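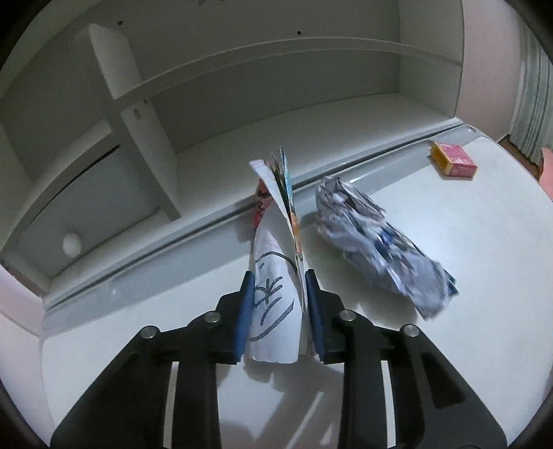

*Vol. 30, p. 113*

We had been promising ourselves a day at the Vellell open day for years, and this time we finally went, with a thermos, two umbrellas and far more sandwiches than any sensible group needs. Vellell makes jams, pickles and chutneys in the old Eichhorn dairy just past the river, and once a year they open the whole place up and let the neighbours wander through.

The tour takes 45 minutes if your guide is brisk, and ours was not, bless her. She began in the fruit shed, where the plums were coming in, and let us stand there breathing the smell for as long as we liked (I would happily have stayed until lunch!). From there we went up the stairs to the gallery over the boiling room, with its copper pans and a lovely sweet fog on all the windows.

The labelling room was quieter. Every small batch still gets its label drafted by hand before it goes to the printer, and the walls are covered in old favourites going back to the dairy days — the colours have faded, but the lettering is beautiful. 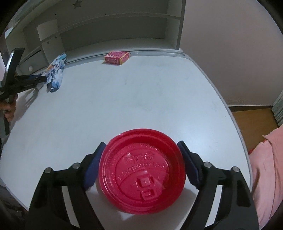 After that came the tasting, which was generous. I had my heart set on the plum and ginger, but the green tomato pickle won me over completely and I came home with three jars. Tickets were capped at 200 and the courtyard never felt crowded, although the lineup for scones was a slow one and they ran out of cream before we reached the front.

Parking is in the paddock behind the Edix depot. Wear proper shoes, as the grass was soggy. The marmalade weekend is in February, and we have already put our names down.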